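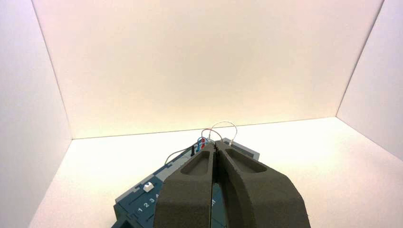
Dymphna Tierney thinks the robotics club should have spent the money on chess sets. She told me so in the parking lot after the September open evening, and she told me again by email the next morning, at more length. Her point was that her son came home excited for a week and then couldn't say what he had learned, apart from the word "calibration."

I have some sympathy. I said in the spring newsletter that I would go and sit in on the club before I wrote anything else about it, and I have now done that for 8 sessions. Readers who were hoping for a conversion story should skip to the notice about the used book sale.

The project this term is called Lirkberg. The students picked the name and I have stopped asking. The aim is to get an arm to slide a small switch on an electronics board, without shoving the board across the floor and without snagging any of the wiring. A six-year-old can do it. Inger Norðdahl, who runs the club, does not argue with that. She says the kids find out how much a six-year-old is doing.

Fine, but they find it out very slowly. On my second visit the whole session went on an argument over whether the fingers should come at the switch closed or slightly open. Charoen Chaimongkol wanted them closed, so the two tips would act like one blunt point. Nipon Thaweesak wanted a gap, so that the knob could be held from both sides. Both of them drew it on the whiteboard. Both drawings were bad. They ran it each way and wrote the results in the log, and the log is the part of this club I would defend to anyone.

Since I complained last year that "it worked" seemed to mean whatever the person holding the laptop wanted it to mean, I asked for the numbers this time. Over my visits the team logged 61 attempts at the switch. Sixteen count as clean, meaning the switch moved the whole way and everything else stayed where it was. I was told that is good for this stage. Compared with what? I asked, and got a pause, and then Nipon said, "Compared with before," and at least he laughed.

My bigger complaint is about Plerkance, the software package the club was talked into at the start of the year. The sales sheet promised students would be "teaching robots in minutes." I watched two students spend most of an afternoon trying to get it to load a run they had saved the day before. The older setup, Nigam, is ugly and has no cartoon mascot, and the students went back to it on their own. If the parents' fund is asked to renew Plerkance, I'd like somebody to explain why in plain words first.

Then there is the Flidlow meet. The flyer calls it a showcase, the school website calls it a competition, and Inger calls it "a day out with tables." Teams get 2 tries each and the boards are supplied by the host, so our lot will be meeting one they haven't practiced on. I don't expect a trophy. Eluned Prydderch, who is driving one of the vans, doesn't either, and asks that students bring their own lunch and something warm for the ride back.

What did the kids learn? Charoen can explain why a run failed and will tell you when he doesn't know, and I've worked with adults who could do neither. Whether that needed a robot arm I can't say. Mrs. Tierney says chess would have done it for less, and she may be right.

The club meets in Room 16 from 3:30. Visitors can sit in if they let Inger know beforehand. Permission slips for Flidlow go to the front office, and please sign both sides.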